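Towel bench notebook – Dredside workshop, Saturday, start 8:40

Terry day! Second round on the wash and fold trials for the guesthouse linens, and I have been looking forward to it all week. 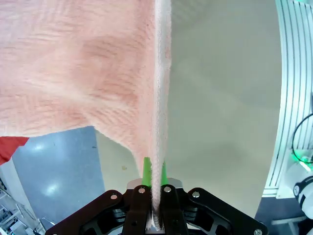
Do new terry towels need a wash before the first fold test? One plain warm wash with no softener is what we do, then a full dry, and they go on the shelf overnight before anyone folds them. New towels carry a finish from the mill that makes them slippery and keeps them from soaking anything up, and it throws off the stack heights too.

Loaded the pink ones from the Lanau order first. Washed at warm, normal spin, 23 minutes in the dryer on medium, then out and shaken hard over the bench. The shake matters so much more than I thought it would. Two good snaps from the short end and the loops stand right back up, and the towel feels twice as thick in the hand. I did a few without the shake to compare and they felt like cardboard by ten o'clock (well, soft cardboard).

Hems are still my favorite part of this. On terry the loops stop short of the edge and you get that firm flat band, and if you hang the towel from a corner the band wants to roll in on itself and turn into a cord. Once it has rolled it stays rolled through the fold, and then the stack leans. Fix so far: run thumb and finger down the whole edge before laying it flat. Takes a few seconds and the stacks come out so much straighter – really pleased with that.

Corner fraying. I want a proper log of it. Plan is to check all four corners after every wash, trim any long threads with the small scissors and write down which corner it was. Don't pull them! I pulled one in April and opened up a whole run of loops along the side, and that towel is now the one we wipe the bench with.

Fold methods, so whoever picks this up next week is doing the same as me:

Thirds the long way, press, then in half, then in half again. Folded edge faces out on the shelf. This is the one for the guest rooms.

Halves all the way down. Quicker, but the hems all land on the same side and you can feel the lump. Fine for the pool towels, where they get grabbed and rolled anyway.

Roll. Lovely in a basket, useless on a shelf, they walk. I still did a few because they look so nice.

Weights: the heaviest bath sheet came in at 1,049 grams bone dry. The hand towels are nowhere near that and I'd like to use them for the speed runs, since my arms were done by lunch. The scale drifts if it sits by the dryer, so it has moved to the shelf by the door. Please leave it there.

Soap: tried the Tijani powder at the lower dose on one load and the Dranier liquid on the next. Could not tell them apart by feel. By smell, yes, the powder hangs around. I need a blind sniff from somebody who wasn't in the room. Rinse both the same way next time, I gave the second load an extra rinse out of habit, so that comparison is only half fair.

Target is 100 fold cycles per method. Thirds is at 70 and the creases are still soft, no shine on the fold lines at all, great news for how these will look after a season in the rooms. Halves and roll are well behind and need catching up.

To do:
lint screen, every load, I forgot it once already
order more of the small cloth tags, the ink on the old ones bleeds
try line drying one batch if the weather is decent, I bet they come in stiff but I want to know how many shakes it takes to bring them back
ask Lanau if the white ones have the same hem width

Stopped at 3:15 with the last load still in the dryer.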